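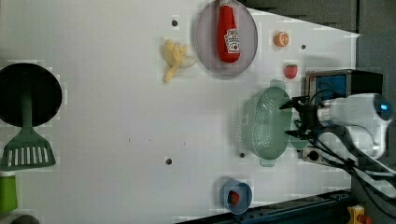 Two-fingered gripper beside a colander on the Lullero test table, with toy food and tableware.

Lullero is a method for teaching a robot arm to handle kitchen objects on a cluttered table. It was developed at the Pasaribu laboratory by Aisyah Liew and Kamarul Sembiring, and first reported in the laboratory's bulletin in October.

The method learns from demonstrations given by a human operator. Earlier work at Pasaribu relied on a single fixed view, which often lost sight of an object once the arm had moved over it.

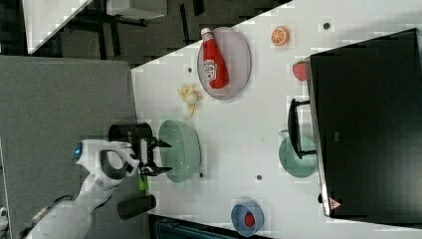 Pasaribu Bulletin, no. 10, p. 124

Lullero combines views from outside the table with one from the wrist -- the latter is given more weight as the fingers close in on an object. The published study used 169 demonstrations, all recorded with toy food and household tableware. 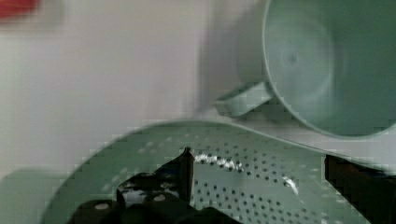
Rims and handles are treated as separate grasp regions, and the arm chooses between them shortly before contact. Liew and Sembiring reported fewer dropped objects than with Nasine, the laboratory's previous method, although thin rims remained difficult. A later version, Zorside, keeps the same training procedure but allows the arm to withdraw and try again.

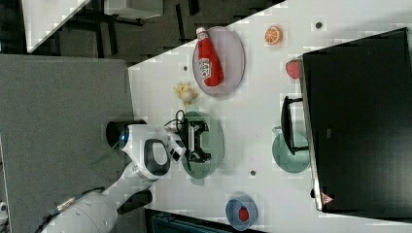

Gripper above a green plate, with a ketchup bottle lying on a second plate.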